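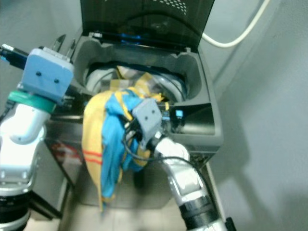
Re: Top loader leaves lint on everything, and where do you put the small stuff?

Posted by Tamsin Te Moana in August, 9:40 pm

6 minute read

Print this message | E-mail this message

Jyoti Prajapati wrote:

> Hello all,
>
> We moved in June and the new place came with a top loader. I have only ever had front loaders, so please bear with me. Three questions.
>
> 1. Everything dark comes out with white lint on it. I have run an empty hot cycle and it made no difference that I can see.
>
> 2. Do you put detergent in first, or clothes first? The previous tenant left a note that says clothes first, and my mother says the opposite.
>
> 3. The drum is deep and I am five feet tall. I can't reach the last sock. Is there a trick, or do I buy a stool?
>
> Also, is it true you have to leave the lid up all the time? It looks untidy and I have a cat.
>
> Thanks,
> Jyoti

Hi Jyoti,

I have used top loaders for most of my life, and for the last few years I have also done the wash for the Unberg Street playgroup, mostly cleaning cloths, bibs and paint smocks. I'll take your questions in order and then add a couple of things you didn't ask.

Lint first. In my experience lint on darks comes from one of these: too many clothes in the drum, something shedding in with the darks, or a full lint filter. You don't say whether your machine has a filter. Some older ones have a little mesh bag on the inside of the drum, some have a filter down the middle post, and some have one you can't get to without taking a panel off. Look in the manual. If you don't have the manual, the model number is usually on a sticker under the lid or on the back, and you can find a copy online with that.

If it's a load size problem, try this. Put the clothes in dry, dropped in loosely around the drum, and stop when they reach about three quarters of the way up. Don't push them down. When I started I was packing the drum to the top because it looked like there was room. The clothes need to be able to turn over, and when they can't, the lint sits on whatever is at the top.

Towels are the other thing. Wash them on their own. I know that sounds wasteful if you only have a few, but wait until you have enough for a load. New towels shed the most and I would keep them away from anything black for the first several washes. The same goes for fleece blankets and anything chenille. And check pockets. One tissue will do the whole load, and then you'll be picking at it for a week.

On detergent, my answer is detergent first, then clothes, unless your machine has a dispenser, in which case use the dispenser. If you pour liquid straight onto dry clothes it can leave a mark on them, and powder can get caught in a fold and come out as a white streak. Check that what you are calling lint isn't powder. Wet a fingertip and rub it. Powder will smear and go away. Lint will roll up.

Use less than the cap says, too. I use a bit under half for a normal load. The playgroup used to go through a big tub of Grorkia powder in no time, and when I took over the wash I cut the amount down and there was no complaint from any of the parents. The smocks came out less stiff as well. If there are still suds in the drum at the end of the cycle, that's too much.

As for the reach, a stool is fine as long as it is a solid one with rubber feet and the floor is dry. I have a two-step one from Sasard and it has lasted. The other thing that works is a pair of kitchen tongs, the long kind with silicone ends so they don't snag. Keep them by the machine and use them only for laundry. Turn the drum by hand until the sock comes around to the front, and then you are not leaning across the whole opening. Make sure the machine has stopped completely before you put a hand or anything else in.

Better still, put the small things in a mesh bag before they go in. Then there's one thing to lift out and you aren't chasing socks. I use one bag for socks and one for cloths. I close the zipper and tuck the pull under the elastic if there is some, because the pulls scratch the drum.

When you take a load out, do the heavy things first. Sheets wrap around everything else and if you pull on a shirt sleeve that is caught in a sheet you will stretch it. Find a corner of the sheet, bring it up over the front edge of the machine, and let the weight of it hang there while you free the rest. I do it with small cloths too, just hang each one over the rim as I go and then gather up the lot. Give everything a shake before it goes in the basket. You'll iron less.

Wipe the rim before you do that, though. The top deck around the opening collects dust and drips of detergent, and it will go straight onto your clean wash. A damp rag is enough. Go under the lip as well, where the deck meets the drum. The first time I did mine the rag came up gray.

Now the lid. I leave mine up between washes for an hour or two and then close it. I don't think it needs to be up all day and night. The point is to let the drum dry. If your laundry is in a closet or a room with no window you may want longer. With a cat, I would close it, and I would look inside before every load even so. My sister's cat went into a dryer once (it was off, he was fine) and she has checked every time since.

If the lid on yours goes all the way back, check what it's resting on. Ours was leaning on the wall and had rubbed a mark in the paint before I noticed. Moving the machine forward a couple of inches fixed it, and it gave the hoses more room too. Don't move it with water in it, and have somebody help you. Check that it's level afterward. Press on opposite corners of the top and if it rocks, wind the feet down until it doesn't.

Something you didn't ask about is cloths with color on them. We have a lot of bright ones at the playgroup, and the blues run. I wash anything new and bright alone in cold water the first time, then again with other brights. If you have something with a light color and a strong color on the same piece, take it out as soon as the cycle ends. Sitting wet in a heap is when the dark color gets onto the light one. I lost a nice lemon tea towel with a navy stripe that way, by going out to lunch.

For an empty cleaning cycle, I do one every month or so, hottest setting, highest water level, with washing soda. Stop it partway through, once the drum is full, and let it sit for an hour with the lid closed. Then let it finish and wipe out whatever is left. Don't mix bleach with vinegar or with any other cleaner. If one hot cycle didn't help your lint, do another one that way before you spend money on a repair call.

If you do end up needing a repair, Rasha Sabbagh posted the number of the person she uses at Prendergast some time back, and it should be in the archive. Vicente Montecinos also wrote a long message about replacing inlet hoses that is worth reading if your machine is older than you know. He says to feel along the hose for soft spots or bulges. I did after reading it, and changed both of mine.

Let us know which filter you find. If it's the kind behind the panel, take a photo before you undo anything, so you know where the screws go.

Tamsin

Print this message | E-mail this message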